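Household Goods Drive Continues at Hamstead

The Hamstead branch will receive small household goods through the end of March. Towels, cleaning cloths, sponges and soft toys are welcome and should be brought in plain paper bags, open at the top.

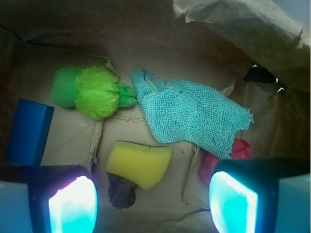 Donors are asked to keep breakables out of these bags — glass and crockery are handled separately at the Villaseñor desk until 4 p.m. Last year the branch passed on 1160 items. Inquiries may be directed to Karla Beltrán or Witold Żak.

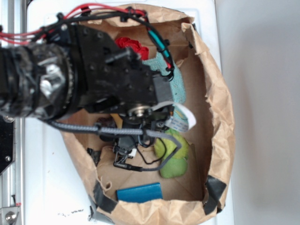 An opened paper bag on a white tabletop.

Receipts are available on request.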